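Grudberg Two-Finger Gripper Kit, Long Finger Version

Category: Grippers and end effectors
Stocked by: Brastedham Shared Workshop parts counter
Listing written by: Aksel Kragh
Status: In stock, flat-packed

What you get

One two-finger gripper, parallel action, with a pair of long tapered fingers, a wide mounting crossbar, the drive motor, a cable pigtail and a bag of fasteners. The arm is not included. The adapter plate is not included either, although the maker's own leaflet shows it fitted on the cover. If your arm has the usual four-hole wrist you can cut a plate from scrap in an evening. If it has anything else, measure before you order.

We stock this kit because members keep asking for it. I'm less sold on it than they are, and I would like people to read the whole page before handing over money for one.

What the maker says, and what we got

Grudberg describes the gripper as "ready to pick on day one." Ours was not ready to pick on day one. The motor turned the wrong way until we swapped two wires, and the fingers closed slightly off center until Stamatia Giannakopoulos filed the slot on one side of the carriage. After that it ran well enough. She has built two of these now and says the second went faster, mostly because she threw the leaflet away and worked from her own notes. Her notes come with every kit we sell. They run to 9 pages and are better than the leaflet in every respect except the drawings.

The leaflet also claims the fingers "adapt to any household object." They don't adapt to anything. They are stiff, they have a flat inner face, and they move toward each other until something stops them. Whether that counts as a grip depends on what is between them and how well you have set the current limit.

Build time is given as 2 hours. Allow 14 if you are also making the plate, routing the cables and setting up the software from nothing.

On the bench
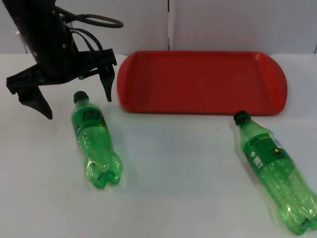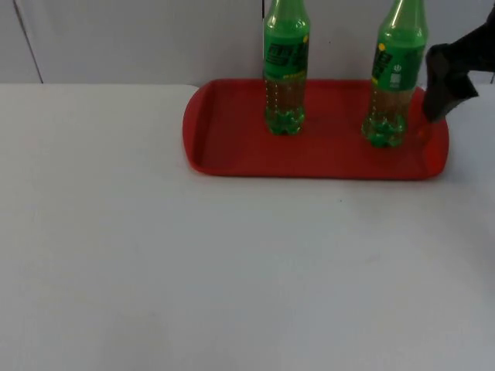
Soft drink bottles are what most people want to try first, and they are a poor choice for a first attempt. The job we set ourselves was getting them upright onto a serving tray, and every part of that is harder than a demo clip makes it look. A bottle on its side can roll if you brush it. The plastic gives when squeezed, so a setting that feels firm on a wooden block may just dent the wall. Two bottles lying at different angles, like the pair on the table beside the red tray, need two different wrist angles, and the kit's sample program knows only one. Then you have the tray itself, with a raised rim all the way around that the tip of a finger has to clear on the way in and again on the way out. Standing a partly full bottle on it also means the liquid moves while you're turning it. I would not buy this kit on the strength of any picture of bottles on a tray, ours included. A picture doesn't tell you how many tries went before it.

If you're new to this, start with something dry, square and dull. A block of pine is fine. Move on to bottles once you can put the block down in the same place twice.

Things to check before you buy

Finger length. The long fingers reach down past the neck of an upright bottle, and that's their main attraction. They also flex more than the short ones, and any play in your wrist joint gets bigger at the tip. On an older hobby arm the short version may suit you better.

Cable slack. The pigtail is supplied generous. Leave a loop near the wrist large enough for full rotation and tie it where it can't drop between the fingers. Stamatia's notes have a page on this and it's worth reading before you plug in.

Table. Any flat top will do as long as it doesn't move. Ours did, a little, until we bolted it down. We spent most of September blaming the software for that.

Controller. The kit is sold as working with the Gudura board. It does, with the current firmware. With older firmware the gripper opens at power-up whether you want it to or not, so update first and keep your hand clear. We haven't tried it with any other board and won't guess.

Spares. Fingers are sold in pairs only. The fasteners are ordinary and you'll find replacements in the drawer by the counter.

How it compares

The other kit we carry is the Escobar, which has soft pads and a gentler motor. It costs more and handles bottles with less fuss. It is also slower, and the pads wear out. If thin plastic is all you ever plan to pick up, buy the Escobar. If you want something you can file, drill and generally abuse, the Grudberg makes more sense, and I say that as someone who still doesn't trust its paperwork.

Returns

Unbuilt kits come back to the counter for a full refund. Once you have filed the carriage it's yours. We have 16 in stock and one built unit that members can borrow for an afternoon; please borrow it before you buy. Ask for Aksel or Stamatia, and bring the object you mean to pick up.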